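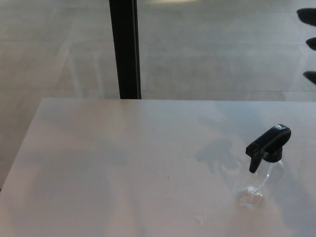 Jummai Bashir
List member, Dokutberg arm build (software and complaints)

Re: [nasuvow-build] clear bottle, white table, no detection
25/04/2019

Emiliano Robles wrote:

> Reading back through the April notes and I'm confused about the bottle.
> The arm was picking up the tape rolls and the wooden blocks fine before I
> went away, and now the log is mostly "no target." Did the gripper
> change? I'd hate to think the new fingers are at fault, as I spent two
> evenings filing them.
>
> Also, is there any reason we can't put a strip of colored tape around
> the bottle and get on with our lives? And did anyone order the bearing
> for the wrist? I can still hear the old one in my sleep.
>
> Emiliano

Your fingers are innocent. They close where they're told to close, and for most of this month they've been told to close on thin air, which they do very nicely. The filing shows.

The bottle is a clear plastic sprayer with a black trigger head, standing on a white table. I'd like to say we chose it as a test of the vision code. Rongrong picked it off the shelf by the sink when we ran out of blocks, and it has been humiliating us ever since. As far as the depth camera is concerned, there's a small black gadget hovering over the table and nothing at all holding it up. The body gives back a few gray highlights along the edges, and the depth map fills the rest in with table. On a bad run it fills it in with a pit, so the planner thinks the Baumgart table has a hole in it and goes around.

I ran 60 attempts with everything left as you had it, moving the bottle a little each time. It got a usable grasp on 21 of them. Before anybody gets excited, "usable" means the bottle left the table and came back to it more or less upright. I didn't count the time it was carried off by the trigger and sprayed the base plate. (The base plate is fine. The stepper driver cover is now held on properly, with all of its screws, so some good came of it.)

What was going wrong, in the order I found it:

The segmentation does see the sprayer head. It's glossy and black against white, and a potato could find it. But your old grasp routine aims for the middle of whatever blob it's given, and the middle of that blob is somewhere behind the trigger. So the gripper arrives at the top of the bottle, closes on the nozzle, and we all get to learn about levers.

Then there's the shadow. The sprayer throws a soft gray one onto the table to its left, head and neck included, and in the color image the shadow has a firmer outline than the bottle does. I watched the arm make a careful, confident reach for it. Adoración watched too and asked whether it would be easier to get a job that needed shadows picked up.

The floor doesn't help. Those pale tiles are polished enough to put light streaks in the background past the table edge, and there's the black post sticking up back there as well, which the detector liked a great deal for a while. I've cropped everything beyond the far edge out of the search area. It was a one-line change, so naturally I did it last.

About the tape: yes, it works. I tried it with a strip of blue masking tape on a second bottle and it found the body every time. I took it off again. Casimiro's whole reason for wanting this arm is to hand things around his bench, and his bench is covered in clear jars, clear drawers and those clear safety glasses that the arm will surely sit on one day. If we tape the bottle we'll have an arm that can find tape. We had one of those in the fall, if you recall, and it picked up the tape measure, the tape holder and the masking tape on the edge of Casimiro's apron.

So here's what's on the branch now. We find the black head, fit a line to the collar, and assume the bottle goes straight down from there to the table. The grasp point is set a fixed distance under the collar, and the fingers come in from the side with the trigger facing away. No depth reading from the body is used at all. It's a cheat, and it falls apart the minute the bottle is lying down or has lost its sprayer, but for one standing bottle it's been behaving. I haven't done a proper run on it yet and I'm not going to quote a number off a handful of tries with me leaning over the table willing it to work.

Things I could use from the rest of you:

Emiliano, the side approach brings the left finger close to the tabletop and the lower corner wants to drag. Could you take a little off it? I know. I'm sorry. One evening, at most.

Rongrong, your idea of lighting the table from underneath would make the plastic edges show up dark, and I think it's right, but the tabletop isn't going to let any light through. Do you still have the diffuser sheet from the old sign? Even a patch the size of a dinner tray would tell us whether it's worth cutting a hole in furniture that we did, after all, pay for.

Casimiro, please don't refill the test bottle. I know a full one sits better. A full one is also a lens, and the last time it was topped up I lost a whole afternoon to an upside-down workshop inside the bounding box. If it needs weight, drop a couple of washers in it. (On second thought, ask me first. I can picture the next email.)

On the bearing: ordered from Fullwood, came in, wrong one. It has the right hole and the wrong outside, and it's in the drawer marked WRIST so that we can all be fooled by it again in a year. The replacement is on its way and I've been told it matches the drawing. I also found that the drawing on our shared drive is for the first wrist, the one that cracked, so I'd appreciate it if whoever has the file for the current one would put it up before I have to measure the part with the arm still attached.

Until then the squeak stays. I've cut the wrist speed in half on the test branch, so it's the same squeak but with more feeling. Don't turn it back up without retuning the stop, or the head of the bottle hits the camera mount. Ask me how the camera mount got its dent.

I'll be at Nasuvow most evenings until the end of the month and can leave the arm powered if anyone wants to try the branch. Please put the table back where the marks are on the floor if you move it. The calibration is good to 2 mm as long as the legs are on the marks, and good for nothing otherwise.

Jummai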